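Plovness House Residents' Forum
Housekeeping and Laundry > Bedding changeover, small bedrooms
14 replies, 358 views

kturcotte (Housekeeping Lead)
Posted Wednesday

Colleagues and residents are invited to comment on the draft procedure for changing bedding in the small bedrooms on the Muline corridor. The present wording dates from before the mattresses were replaced and does not mention the mattress surface at all. The proposed wording is as follows.

All bedding is to be removed from the bed before any clean item is brought into the room. Used items are to be placed in the basket and taken directly to the machine. The mattress is to be left uncovered for a minimum period before it is made up again. Clean sheets are to be unfolded over the mattress and not over the floor.

Comments on the minimum period would be particularly welcome. The draft currently says two hours.

Kendra Turcotte

corridor_rep_east
Posted Wednesday

Thank you for circulating this. The residents I represent have no objection to the first two points. Two hours is, however, a considerable time for a person to be without a usable bed, particularly where the change takes place in the evening. I would ask that the period be reduced to thirty minutes, or that changes be restricted to the morning.

M_Bergeron
Posted Wednesday

I support the two hours. A quilted top holds warmth and moisture from the sleeper for longer than the old flat covers did, and a mattress that is made up straight away has no opportunity to air. If the timing is inconvenient, the timing should be changed and the airing period kept.

I would also suggest that the draft say something about the position of the basket. It is at present left wherever there is room, including in doorways, and in the smaller rooms this leaves very little space to walk round the bed.

Mackenzie Bergeron

linenstore
Posted Wednesday

I agree with the previous contributor on the basket. In the rooms where the washer and dryer are stacked against the wall, the basket should stand on the floor between the bed and the machine. Items then travel in one direction only. 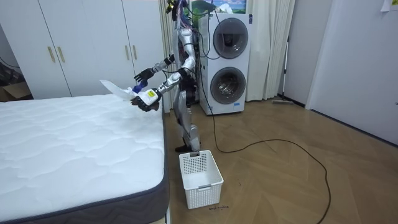 Small bedroom with stacked washer-dryer: mattress uncovered, basket on the floor beside it.

The arrangement requires no additional equipment. The white baskets with the square perforations are suitable because damp items are not left sitting in a closed container. I would not recommend the solid-sided type, several of which are still in circulation on the upper floor.

corridor_rep_east
Posted Wednesday

The position of the basket is sensible. I do not think the draft should go so far as to prohibit the solid-sided type. Residents have bought these with their own money, and a used pillowcase will come to no harm in one for the length of a corridor.

linenstore
Posted Wednesday

The difficulty is that items are not left in them for the length of a corridor. They are left in them until the weekend. I have no wish to see a prohibition either, and would be content with the words "a perforated basket is preferred".

kturcotte (Housekeeping Lead)
Posted Wednesday

"A perforated basket is preferred" will be added to the second point. Please treat that matter as settled.

May I return to the fourth point, on which there have been no comments? The intention is that a clean sheet should be opened out above the mattress, so that no corner rests on the floorboards. This is straightforward for two people and rather less so for one.

upperfloor22
Posted Wednesday

With respect, I consider the fourth point unnecessary. The floors are wooden and are swept. A corner which touches the floor for a moment is not a soiled sheet, and I do not believe residents should be asked to rewash it. The cost of a cycle is not trivial for everyone.

M_Bergeron
Posted Wednesday

The draft does not ask anyone to rewash a sheet. It asks that the sheet be opened over the bed, and I cannot see the hardship in that. Stand at the long side of the mattress, take the hem in both hands, let the far corner fall on to the surface, and work towards yourself. A fitted sheet should be started at the corner nearest the wall.

upperfloor22
Posted Wednesday

The wall corner is precisely the one which cannot be reached when the bed is pushed against it. I have raised the question of the bed positions before – the matter was deferred – and I should be grateful if it could be considered alongside this procedure.

kturcotte (Housekeeping Lead)
Posted Thursday

Bed positions fall outside the present draft, but the point is noted and will be placed on the list for the next accommodation review. In the meantime residents may draw the bed away from the wall for the purpose of changing it, provided that it is lifted and not dragged. The floorboards outside the Nguyen Room were scored in this manner last winter.

flosero_user
Posted Thursday

I am new to the corridor and have a practical question. Does the procedure apply to mattress protectors? I use a Flosero protector, and it takes considerably longer to dry than the sheets. If it must be washed at every change, the bed will be out of use for most of the day.

linenstore
Posted Thursday

A protector does not need to be washed at every change. Once a month is adequate in ordinary circumstances. It should be taken off with the sheets, however, as the mattress cannot air with it in place. Please follow the care label for drying, and do not put it in the same load as towels.

corridor_rep_east
Posted Thursday

Having consulted residents, I can report that two hours would be accepted if changes were begun before noon. There remains a minority who would prefer that no period be stated. I have told them that I would record their view, and I do so here.

kturcotte (Housekeeping Lead)
Posted Thursday

I am obliged to all who have contributed. The revised wording is given below and will take effect from the beginning of December.

Changes of bedding are to be started before noon. All bedding, including any protector, is to be removed before clean items are brought into the room. Used items are to be placed in a basket standing between the bed and the machine, and clear of the doorway. A perforated basket is preferred. The mattress is to be left uncovered for two hours. Clean sheets are to be unfolded over the mattress where practicable.

The words "where practicable" have been included in response to the comments from the upper floor. Printed copies will be available at the linen store.

Kendra Turcotte

upperfloor22
Posted Thursday

I am content with "where practicable". Could the printed copies please be in a larger type than the last set?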